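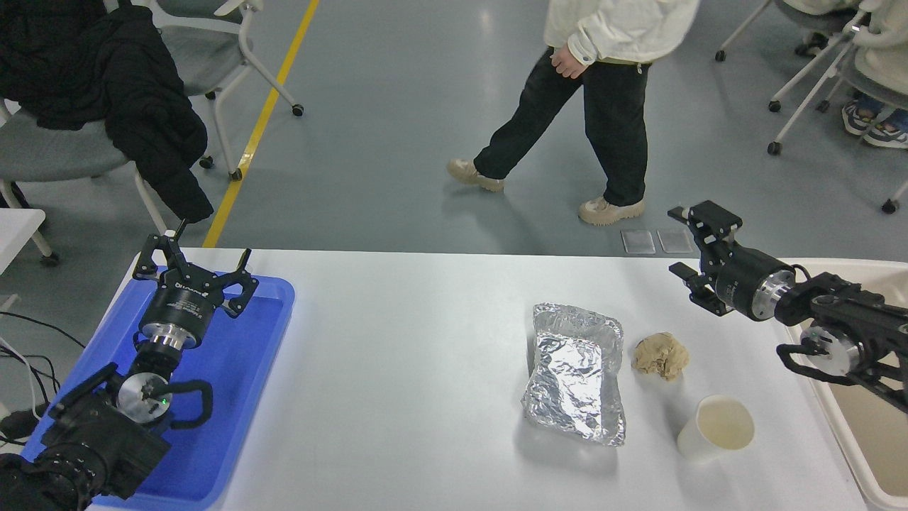
Two-arm cell with two-finger grippers, foil packet and paper cup on the table

Rotau dual-arm kit – worth the money?

benchtop_49
We have had the Rotau two-arm kit on trial since March and the quote to keep it is 3,000 for the pair, grippers included. Software is the Sillent package. Arms are repeatable enough for what we do. My doubt is the fingers. Rigid stuff is no trouble, but anything that deforms is a lottery. Foil packets get a new set of creases on every grasp and the closing width I saved for the last one is wrong for the next.

quillon
Which finger pads? The stock ones are hard and have very little compliance. Quispe sell a soft pad set that goes straight on to that gripper. Fixed most of it for me.

benchtop_49
Stock. Didn't know the Quispe set fitted.

mr_offset
Pads won't fix it. Sillent closes to a position by default, and you want it closing to a current limit. It's in the gripper tab, second page, off unless you tick it. I run paper cups at a low limit and don't crush them, full or empty.

quillon
Disagree. Current limit on those motors is coarse at the bottom end. Friction in the slide swamps it. I logged 100 closes on a soft item and the spread was useless until I changed the pads.

mr_offset
Before or after you greased the slide?

quillon
Before. Fair point, will repeat it.

tallbench
Other thing to check before paying is cable routing. The loops at the lower links will catch if you run the base joint near its stop. Ours pulled a connector. Spare harness was 49 plus postage and took three weeks.

benchtop_49
Noted, mine are looped the same way. Anyone compared it with the Jerell kit?

tallbench
Had one for a while. Stiffer wrist, better manual, but the software stopped dead on me at program step 728 every time and support never gave an answer. Sent it back.

mr_offset
Jerell is fine if you write your own control code. For the price I would keep the Rotau, tick the box, then decide on pads.

benchtop_49
Will try the current limit first and order the pads anyway. Trial has up to 49 days left on it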